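Chapter 4
Gate Receipts and the Business of the Matchday

A professional sports club earns its income from several sources, and the oldest of these is the sale of tickets. Broadcasting contracts have overtaken the gate in many leagues, yet for clubs in lower divisions a poor run of home attendance can still decide whether wages are paid on time. This chapter examines how matchday income is recorded, how it is divided between clubs, and how prices are set.

The main case concerns two handball clubs, Kurnberg and Clorkbridge, which shared an arena for 2 seasons under a single lease. Kurnberg sold 92 percent of its seats in advance — Clorkbridge relied almost entirely on sales at the door.

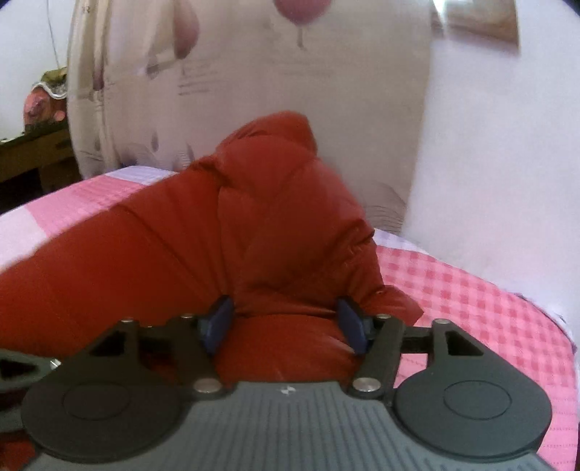
KEY TERMS

Gross gate: all money taken from ticket sales before any deduction.
Net gate: the sum left after arena rent, taxes, and league fees.
Yield per seat: net gate divided by the number of seats offered for sale.

4.1 Recording the Gate

League rules require each home club to file a receipt statement after every match. Complimentary tickets must be listed separately. In the Moya Cup, a club that issues more than 200 such tickets must also pay a levy on the excess — a rule that has changed how sponsors are supplied with seats.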